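Oilcloth on the kitchen table, creases won't come out

soakley
Wed 1 September
Bought a length of oilcloth from Jokholm in July and it still has fold lines across the middle. Tried leaving it flat with books on it. Any ideas?

Akosua A
Hair dryer on low, from the back side. Keep it moving. Mine took 4 passes.

martim_t
I wouldn't put heat on it. The coating on mine went cloudy. Roll it on a cardboard tube and wait a week.

Akosua A
Low heat is fine if it's a cotton back. Stuart, which one is it?

soakley
Don't know the backing, I'll check tonight. Pattern is the pale one with fruit and leaves.
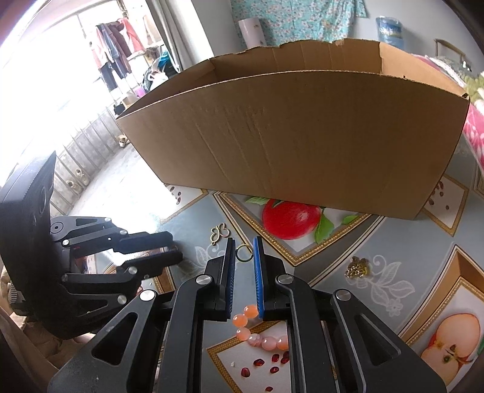
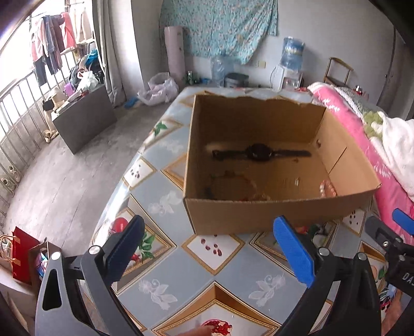

Kitchen table. The apples show up in the first one, box is on it in the second.

oddur209
I have a Jokholm one too. Left it out on the deck in the sun for an afternoon and the folds dropped out.

martim_t
Sun is heat.

oddur209
Not the same as a dryer six inches away.

soakley
Going to try the tube first.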